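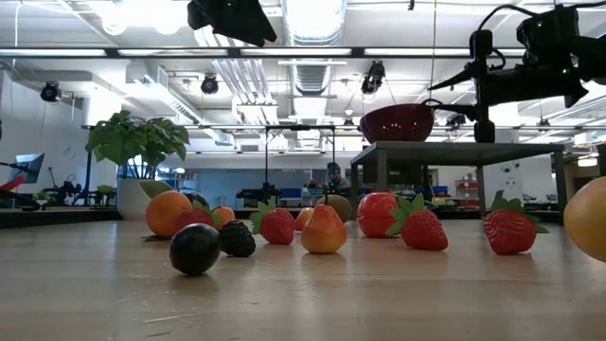
The hermit of Pisau

Every parish wants a saint, and ours has had to make do with Brother Asadi, who was never canonised and, going by the surviving letters, would have been cross if anyone had tried. He trained as a notary, gave it up after 6 years and walked to Pisau with two blankets and a psalter. The psalter he kept. The blankets went to the first people who asked. 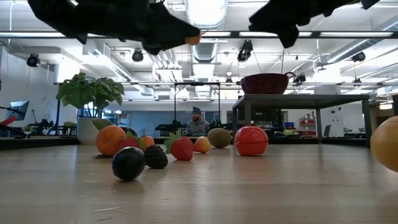

Houshang Rostami
Parish history editor

He settled in a hut above the Bumum road, hoping for silence. By the second winter he had a queue. Farmers brought him boundary quarrels, which a former notary could hardly pretend not to understand, and he is said to have heard them standing up so that they would be shorter.

The tale that he lived on nettles comes from a sermon preached long after his death. The abbey accounts at Ririk have him down for cheese, candles and a good deal of beer, and I know which source I prefer.

His feast, which isn't officially a feast, falls in March. Evening prayer is at 6, with the four verses of his hymn sung to the old tune. Those who like the new tune have written to me already and needn't do so again. The psalter will be on show in the side chapel afterwards, under glass.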